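4월에 Breltetti의 데이터 수집 공개 행사에 다녀왔습니다! 로봇 학습용 시연을 모으는 곳인데, 신청해 놓고 한 달을 기다렸어요. 오후 2시 입장이었고 저는 너무 일찍 가서 근처를 한참 돌았습니다.

처음 들른 방은 Biro 팀의 주방 과제였습니다. 컵 정리 시연을 모니터로 되돌려 보면서 쓸 것과 버릴 것을 나누는데, 손이 잠깐 머뭇거린 구간까지 표시해 두더라고요. 이쪽도 재미있었지만 제가 정말 보고 싶었던 건 천을 다루는 작업이었어요. 컵과 달리 옷은 잡을 때마다 모양이 바뀌니까요.

그래서 217호 침실 과제로 넘어가서는 거의 나오질 않았습니다. 작업자가 그리퍼를 손에 들고 옷을 집고, 옮기고, 접는 동작을 직접 보여 주면 그게 그대로 학습 예시가 됩니다. 로봇 팔을 원격으로 조종하는 방식만 알고 있던 저한테는 정말 신선했어요.

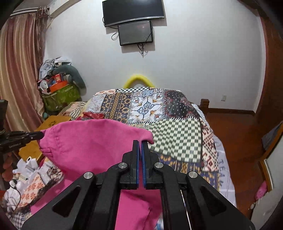

침대 발치에서 분홍색 옷의 접힌 부분을 집은 그리퍼. 왼쪽에서도 집게 모양 도구가 옷 모서리에 닿아 있다.

옷 과제의 목표는 시연 2,000회라고 합니다. 똑같은 동작만 반복하면 별 도움이 안 된다고 해서 옷 놓는 위치와 집는 순서를 계속 바꾼대요. 체험 시간에 저도 4번 해 봤는데 마지막 한 번만 합격이었습니다. 천 두 겹을 한꺼번에 집는 게 생각보다 어려워요 ㅎㅎ 손목을 너무 빨리 돌린다는 지적도 받았고요.

나오기 전에는 Saremetti 학습 화면도 잠깐 봤습니다. 질문하는 분이 많아서 제 차례는 짧았지만, 실패한 시연을 어떻게 쓰는지 들은 것만으로도 간 보람이 있었어요. 다음 공개 행사에는 수건 과제가 들어간다니 또 신청하려고 합니다.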